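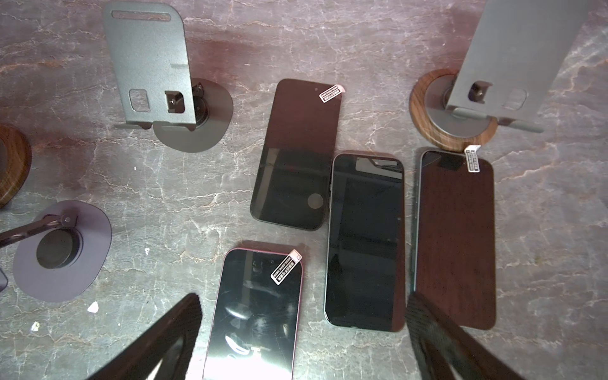
Dridamano Community College, Reuse and Repair Club

So we finally got to the Nandent open day! We'd been talking about it since spring and then October came along and suddenly there were seats on the bus, so off we went at 7:40 in the morning with bagels and far too much coffee. Nandent, if you missed the last few pages, is the place in Quintero that takes in old cell phones from offices and drop-off bins, wipes them, fixes what can be fixed and sells them on. The rest goes for parts and metal. They open up to the public twice a year and it's free, although you do have to sign up ahead and wear shoes that cover your toes (ask me how I know – I had to borrow a pair of rubber clogs from the front desk).

First stop was intake, and it's louder than I thought it would be. Phones come in big gray tubs, mixed with chargers, earbuds, TV remotes, and once, we were told, a stapler. Everything gets weighed before it gets sorted. In September they took in 1,854 phones, a slow month for them, because the big rush comes after the holidays when people have upgraded and the old one is sitting in the kitchen drawer. The tubs get sorted by hand at a long bench. If a battery has started to swell, the phone goes straight into a metal box with sand in it, and that box lives outside under a little roof. I liked that they made such a fuss over this part. Our guide stood there for a good ten minutes on batteries alone and I'd happily have stayed for another ten.

Then the data room. You can only look in through a window, so no big report from me on that one, but they did explain the basics: every phone that still turns on is erased and gets a printed record, and any phone that won't turn on and can't be woken up has its storage chip shredded. The part that surprised a lot of us was how many phones they can't do anything with because the last owner never signed out of their account. The phone is perfectly good, it's just locked. Out of that same September batch, 361 were locked this way, and most of those ended up as parts. It made me feel kind of sick to be honest, and I went home and checked the two in my own drawer. One of them was still signed in. So please, please sign out before you drop a phone in our bin by the cafeteria! It takes a minute, and I've put up a new sign.

Lunch was chili in the break room, very good, cornbread a little dry.

After lunch came the repair floor, and this was my favorite. The benches are lower than ours and the light is so much better, and they keep their tiny screws on magnetic mats with a grid drawn on in marker so you know which screw came from which corner. We're going to copy that as soon as we can get the mats. They use a warming plate to soften the glue on a screen, and then a thin plastic pick, and then a lot of patience. I got to try a battery swap on a practice phone and I tore the pull tab on the first try, of course. The woman at the next bench showed me how to go in low and slow, almost flat to the table, and the second one came out in one long stretchy piece. I may have cheered.

We also had a quick talk about grading, which I'd never given much thought to. A, B and C are all about looks, so a C phone works just as well as an A phone and costs a lot less. If you're buying used for a kid or a parent, get the C and spend the difference on a decent case. 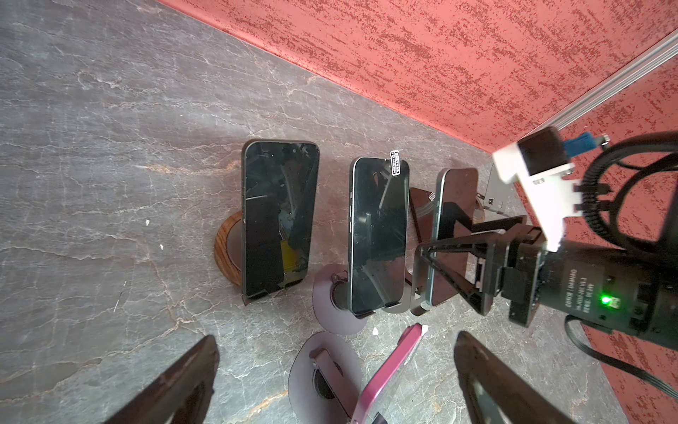
Somebody on the ride home wanted to know whether any of this makes a dent, when a town the size of ours must have drawers full of the things, and said they'd feel better if the phones were built to last in the first place. Fair enough, and we went back and forth on it most of the way to the highway. My own feeling is that you can want both. Our bin has taken in roughly 3,000 phones since it was put up, and plenty of those are in somebody's pocket right now. I'd love it if the batteries came out with a thumbnail the way they used to, though!

A few practical things for anyone thinking of going next time. Parking is around the back, past the Brurkiveo paint store, and the front lot is for trucks only. The tour is about three hours with lunch. There are stairs up to the repair floor but also an elevator if you ask. The shop by the exit takes cards only, and the spare-parts bin next to the register is the best thing in it: I came home with a bag of charging ports and a set of tweezers I didn't need.

The spring open day is in April and the sign-up sheet is already on the club room door. The bus fills up fast, so put your name down even if you're only half sure. Closed-toe shoes!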